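How do I find out when a public hearing is open for comments?

posted by Mudon_reader, 5/25/20

Good day to all. Our state legislature has a bill about money for family planning clinics, and I want to give my opinion before the committee votes. I have lived here from 2014 but I never did this before. On the website I find only the bill number and the word "referred". Where do I see the hearing date, and may I send a letter if I cannot come?

Zainab Nwachukwu
"Referred" means that the bill was sent to a committee but the hearing is maybe not planned yet. Open the page of the committee, not the page of the bill, and look for the calendar or agenda. In many states you can also sign up for e-mail notices about one bill. 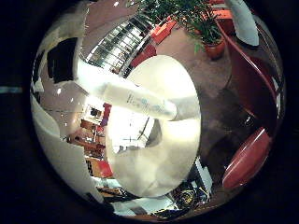 A letter is normally accepted. Put the bill number in the first line, say if you are for or against, and give your town. Please check the rules of your own committee, as the deadline can be before the hearing. For speaking, the time is short, so I prepare 200 words and read them slowly at home first.

Gál
just call your representative, the office will tell you. letters they dont read

Brornby
I do not agree that letters are not read. I sent one last August, one page only, and a staff member wrote back with two questions. But calling is also good, and you can do both. Ask the office if the hearing will be by video, because the building may be closed to visitors now.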